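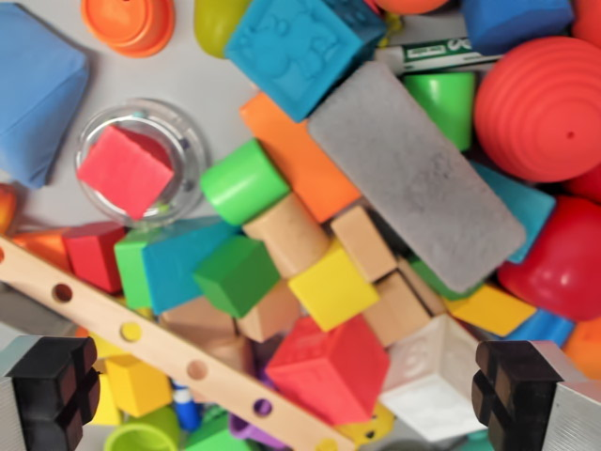 How long did the Parnholm probe stay in orbit?
It stayed up for 71 days, which is 12 longer than the 59 we had planned for.

Good morning, everybody, and thank you for coming out so early (I know the coffee line was long!). I'm Jitendra Bhatia, I look after recovery operations at Gendell, and I'd like to tell you how we brought our little spacecraft home in December.

Slow down here. Let people find seats.

The first thing to say is that the weather at Paucar was awful, and we waved off 2 landing attempts before the wind finally let us have a go. I was on the radio with the Bindix tracking crew all night, and they were lovely about it, even when I asked for the same numbers over and over.
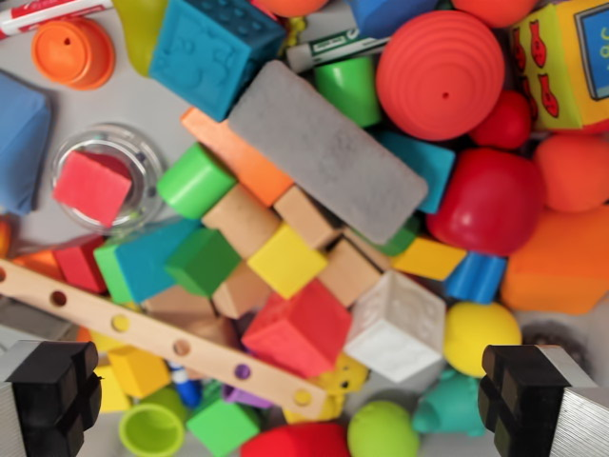 Toy blocks, cups and markers on a gray tabletop

Parachute story next, but keep it short. She came down 800 yards from the runway, upright, in wet grass, and I'm not ashamed to say I hugged the truck driver.

Then heat shield results, and hand over for questions.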